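6th February

**Hurard Student Robotics Club Opens Tabletop Manipulation Project With Hand-Held Grippers**

The Hurard Student Robotics Club has begun the data collection stage of its tabletop manipulation project, Vukano. The project will produce a set of recorded demonstrations of simple household handling tasks, collected by students with hand-held grippers, and a trained control policy that runs on the club's single-arm robot. The arm is scheduled to perform its first public trials in August.

Work on Vukano started with the mechanical design of the gripper. Members use a two-finger tool with linkage-driven arms and textured finger pads. The operator holds it by hand and carries out the task directly, and a camera on the tool records each attempt. The same finger geometry will be fitted to the robot arm, so that a grasp recorded by a person has a matching grasp on the machine.

As of this release, the club has logged 3,747 demonstrations. Each one covers a single action: picking up a small object, moving it to a new position on the table, or placing it in an open container. Recordings in which the operator drops the object are kept and labeled separately. Recordings with missing camera data are deleted.

**Collection in Ordinary Rooms**

The first demonstrations were made on a plain bench in the club workshop. Policies trained only on that material performed poorly when the bench was moved closer to a window, and failed on most attempts when a patterned cloth was placed under the objects. The club then changed its collection plan. Most sessions now take place in members' homes, on tables that are already in use, with the lighting and surroundings left as they are.

A standard session consists of 50 demonstrations. The operator selects small items from the home, sets them on the table, and changes their positions between attempts. Tables with printed or marked surfaces are accepted. Transparent items may remain nearby, although they are not yet used as targets. Operators are asked to vary the approach angle and to begin each attempt with the fingers open.

Motion blur remains the main quality problem. Fast wrist movement smears objects near the edges of the camera's view, and the tracking software loses position when too many consecutive images are affected. Operators now complete a training exercise of 10 slow grasps before their recordings are admitted to the main set. The club is also testing a shorter exposure setting, which reduces blur but gives darker images in rooms lit by a single ceiling fixture.

**Equipment and Support**

Finger pads and replacement linkage parts for the project are supplied by Drument, a maker of small mechanical components. Storage and computing time are provided by Moroz under a one-year agreement. Neither company has rights to the recordings, and both have agreed that design changes made by students may be published.

The gripper requires little maintenance. Pivot screws are checked for play before each session, and finger pads are replaced when the texture no longer holds a flat, smooth object without slipping. A log sheet stays with each tool and records the operator's initials, the session number, and any part changed.

**Next Steps**

The club will continue home collection through the spring. Review of the recordings is done by pairs of students, who mark the start and end of each grasp and confirm the object label. Where the two reviewers disagree, the recording goes to a third member.

The August trials will use 54 test arrangements, none of which appear in the training set. Each arrangement will be attempted three times with no adjustment to the arm between attempts. An attempt counts as successful when the object has been lifted, moved, and released inside the marked target area. Results will be published in full, including failed attempts, together with the gripper drawings and the review guidelines.

Enrollment for new operators is open to all Hurard students. No programming experience is required for collection work. Applicants for the software group should be able to read and modify short programs and should expect to attend one review meeting per week. Enrollment forms and the operator guide are available from the club workshop during posted hours.

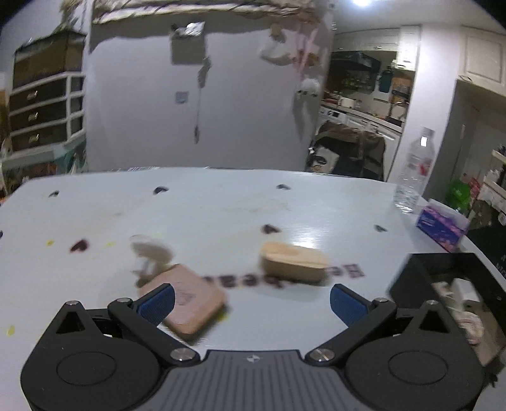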